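Playroom safety check, September round

Bakesstead after-school room. Doing this fast before pickup so forgive the spelling. Ticks mean fine, anything else has a note next to it.

1. Outlets. Covers on all the low ones. OK.

2. Bookcase. Strapped to wall, but strap by the window has slack. Tighten before 3 pm tomorrow please. Also stop putting the heavy puzzle box on the top shelf, I moved it down AGAIN.

3. Blocks and pegs. Checked for splinters, cracks, loose ends. Anything that fits through the paper tube goes in the big kids' bin. Under-threes don't get that bin, not even for a minute while you're looking for shoes. 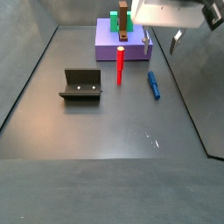

Maximiliano Garrido: the tube rule only works if the bins get put back on the right shelf. At Durkcombe the little ones' bin had marbles in it by snack time. Can we do different color lids?

Yes to lids. Will ask Trasance, they do the storage order for us. Budget is 400 for the whole room so don't get excited.

4. Battery toys. Screws on the compartments, all of them. The singing bus fails, the door pops right off. Bus is in the office drawer, leave it there. Button batterys go up high, in the tin with the tight lid.

5. Soft toys. Tug the eyes. Tug the tails too. Rabbit needs a stitch, rest OK.

6. Floor. Rug corner still curling by the sink. Tape is peeling, needs proper grip stuff underneath. Toes will find it.
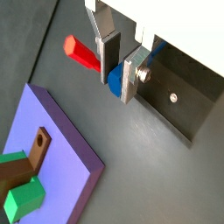 7. Sign-out sheet and gate

Gate latch sticks when it's humid. Lift then push. New parents don't know this and just leave it swinging, so somebody stand there at pickup. Sign-out sheet wants a first AND last name, we had 2 Olivias last term and it got silly.

8. First aid box

Band-aids low (kids love a band-aid). Ice packs fine. Allergy list is the old one, print the new one and tape it inside teh lid. Scissors are missing, who has them?

9. Dress-up corner

Long scarves out. Cape with neck tie out too, the velcro one can stay. Huenchumán costume trunk is back from the play, hinge pinches, prop it open or keep it shut till fixed.

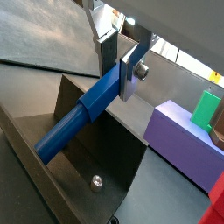
Blue peg and the open gray box.

Result: pass with 4 things to fix (strap, rug, allergy list, trunk). Bus doesn't count, bus is retired. Next check after the break, initial the sheet by the door when yours is done.

271 shares | 4 comments

Related:
Snack Table Rules That Stuck
Rainy Day Pickup, What To Bring
Labeling Lunchboxes Before They Vanish
Is Your Stair Gate On Right?

We use cookies to remember your settings. Accept | Manage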